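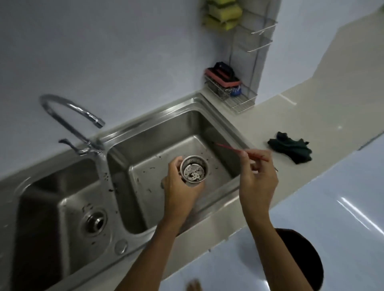 **Ticket 498: kitchen sink, right bowl draining slowly**
Site: Pernell, upstairs kitchen
Opened: Nov 1, 2024
Status: monitoring

**Reported**

Water stands in the right bowl after washing up. Left bowl is fine. Same complaint in August, closed after a dose of Paneo drain gel. No gel used this time.

**Checks**

1. Basket out, water run straight down the open drain. Clears at normal speed.
2. Basket back in, same tap setting. Bowl fills.
3. Holes in the bottom of the basket clogged with residue, pale and dark bits. Fault is the basket. Trap not opened.

**Cleaning**

Rinsing did very little. The residue has to be picked out of the holes with something thin. A red stick did the job. Work from the inside and go round the rim as well.

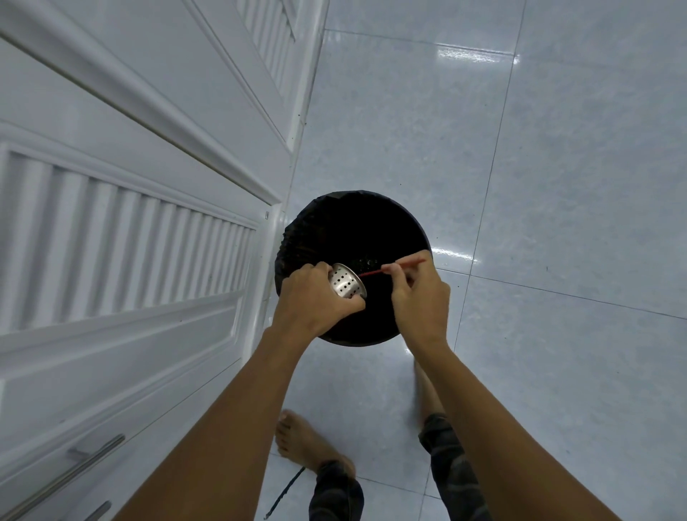
*2 min read*

Scrape into a lined bin. Anything picked out over the sink ends up back in the bowl, and then down the drain if the basket is out.

After scraping: hot water, washing-up liquid, scrub brush on both faces. Wipe the specks out of the bowl before refitting.

**Result**

Basket refitted, bowl drains with no standing water. Added to the Olari cleaning sheet as a weekly job. If it slows again with a clean basket, open the trap and reopen this ticket. See also ticket 122.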